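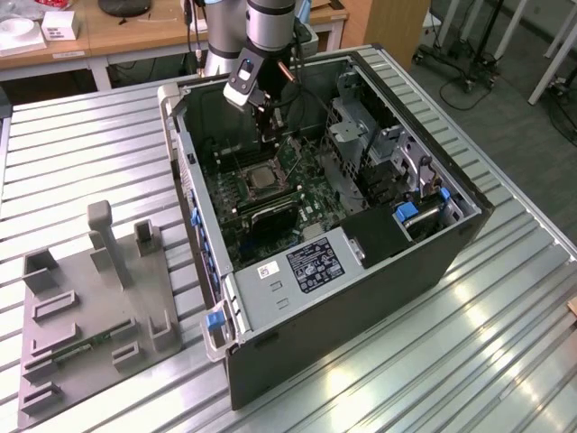 Old tower, side panel off - 16/11/2022

Finally got one of the old towers open on the big ribbed table. I've been putting this off since May, when Orathai Phetsri first asked whether we could get some use out of them instead of letting them sit on the bottom shelf in the Carnby room (there's a whole row down there, and I keep hitting my shins on them). So I laid it on its side, pulled up a stool and had a proper look. Notes below, mostly so I don't have to figure all this out again on the next one!

General layout

Dark outer shell, light gray metal inside. Green motherboard. The processor is in the socket with nothing on top of it, so add a cooler to the shopping list, and I want the old paste properly cleaned off before anything new goes on. Nattawut says he has a bag of coolers at home from the Sadidura job and one of them might fit. I said bring the whole bag, we'll try them.

There's one black expansion card below the socket. I haven't looked up what it is yet. There's also a little blue connector on the board near the lower corner that I want to find in the manual before I go pulling on anything near it - last time I guessed at a connector I spent an afternoon undoing it.

Memory

The slots are the dark ones up by the back edge of the board, in a row alongside the chassis wall. Not a bad spot to get at with the tower lying flat, and much nicer than doing it upright with a flashlight in my teeth, which is how I did the last Noiphan machine. Press the clips straight out and let the stick come up by itself. If it's tight, stop and look, don't wiggle. I'm writing that in the notebook because I am the one who wiggles.

Whatever comes out goes in an antistatic bag with the tower's number on it. Ketsara made labels, they're in the top drawer with the tweezers.

Drive cage

I like this cage and I also kind of hate it. It's perforated metal with bent brackets all over, standing up at one side of the case, and the cutouts look like they were designed to catch sleeves. Roll them up. Estrella already has a scratch from one of its cousins.

Two blue plastic latches next to the black module, a square one and a smaller one above it. I'm guessing blue means "you're allowed to move this," the way it does on plenty of office machines, but I want to check that against the service sheet first. If the sheet is any good I'll tape a copy inside the cupboard door. Please don't lever them with a screwdriver in the meantime - old plastic and a snapped latch is a stupid reason to lose a case.

Power supply

Silver-gray box in the lower part of the case, with a black label full of certification symbols and a small white sticker beside it. I want to copy the label down properly with the magnifier, all of it, because the one we pulled from the Stolta tower got logged as "PSU, gray" and that has helped no one. (Yes, my handwriting. I know.)

We don't open power supplies. Thitima asked if we'd be swapping fans inside them and the answer is no, not in this room. A bad one comes out whole and goes in the electronics bin. The good ones get a run on the tester and a date on masking tape.

Bench stuff

The ribbed top is great for keeping a case from sliding around, and terrible for screws. They roll into the grooves and then you're chasing them with a magnet on a stick. I'm going to put a tray down on the right from now on. If you see the green silicone one, it's mine and I want it back.

Also we are nearly out of wipes. I ordered a pack of 300 along with 5 small tubes of paste, and they should go on the shelf by the sink, where people will see them.

To do

Service manual for the board, and find that blue connector
Try Nattawut's coolers
Log the power supply label in full
Check the blue latches on the service sheet
Ask Orathai what she wants the finished ones for (plain office use or something heavier? makes a difference for how much memory I hunt down)
Tray!!

I'd like to get to the next tower by the end of the week, but only if this one is written up first. Estrella has the spreadsheet, so send her anything you log and she'll put it in.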